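Idalina Guerreiro
November 15, 2023

1/ Small thread about the mini cabinet, because so many of you asked after I mentioned it yesterday and I promised I'd write it all down properly. Get a cup of something, I do go on a bit!

2/ It's the little gray one that sits on top of our wooden table, with a shelf inside and a white door. I bought it for all the bits that used to wander across the table between breakfast and bedtime – lids, teaspoons, tea bags, the good scissors, a bag of clips I swear breeds in the dark.

3/ First thing I did was take everything out, and I mean everything, onto a big towel on the floor. It took me around 30 minutes, mostly from stopping to read old packets. I found a Sudedura coupon from May. Sigh.

4/ Then a wipe down with warm water and a drop of dish soap, shelf first and then the bottom, and I left the door open so it could air out. My aunt taught me that and I still hear her voice when I shut a damp cupboard too soon.

5/ Drinks were the big question. My daughter loves the cloudy kind with the bright green labels, and they always ended up half finished in three different rooms. New house rule: an open bottle stays on the table until it's finished or goes in the fridge, and it doesn't go back in the cabinet, however nicely you ask.

6/ The bottle that started the rule, with the cabinet waiting behind it:
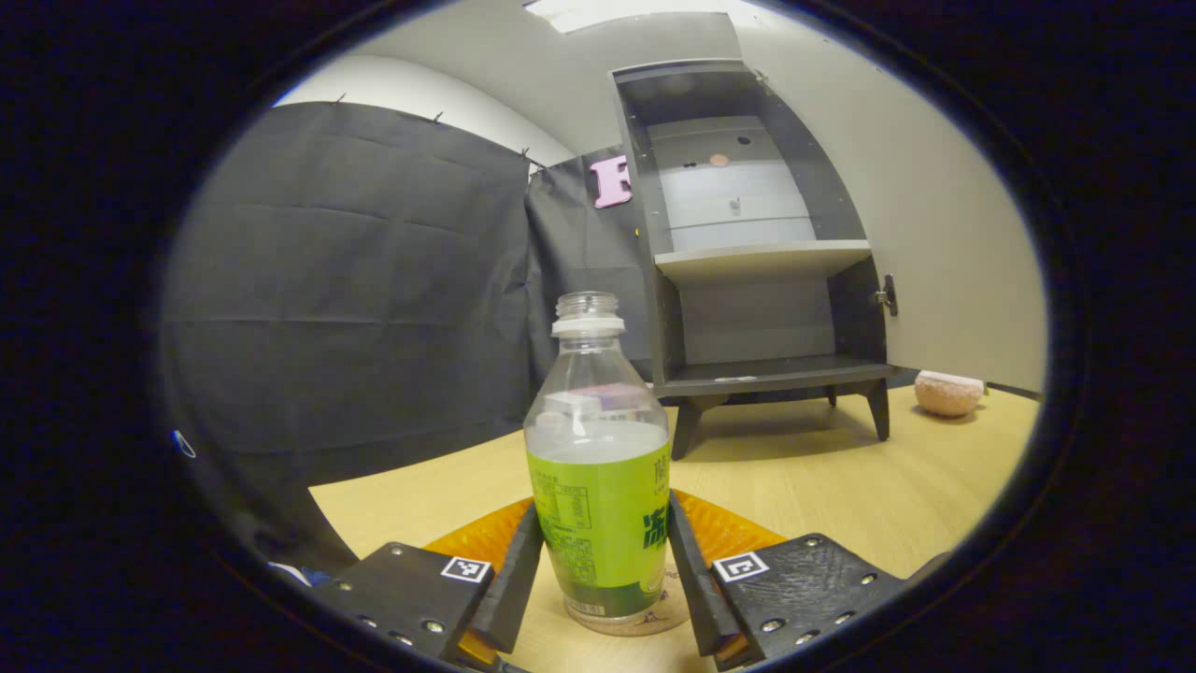

7/ What goes where, for those who wanted the list: tea and sugar on the shelf where I can reach them without bending, cups and spoons underneath, and nothing on the roof of it (I'm still working on that last part, bear with me).

8/ Somebody asked if the door gets in the way. A little, yes! It swings out to the right, so I keep that side of the table mostly free and we've all learned to close it before we sit down to dinner.

9/ Next up is the drawer by the stove, and I'm a little scared of it. If you've got a good way of keeping foil and baking paper from unrolling all over each other, please tell me – I'll read every reply tonight once the dishes are done.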